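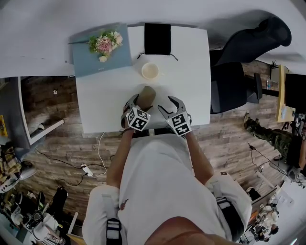 Pinces Rivuto, la paire – avis après un mois

Reçues en juin, 621 euros. Déballage rapide, notice en anglais seulement, bof.

Les plus : on fait le geste soi-même, une pince par main, et le bras rejoue. Les cubes à marqueurs sont bien suivis, même quand ça tourne vite. Petits objets arrondis ok, doigts gris assez souples.

Les moins : les sangles du haut du bras glissent un peu. Mal au poignets au bout de 12 prises – Satish Pandey dit pareil. Export lent, 300 démos = une soirée.

Note : 4/5. Je rachèterai, mais pas sans la housse.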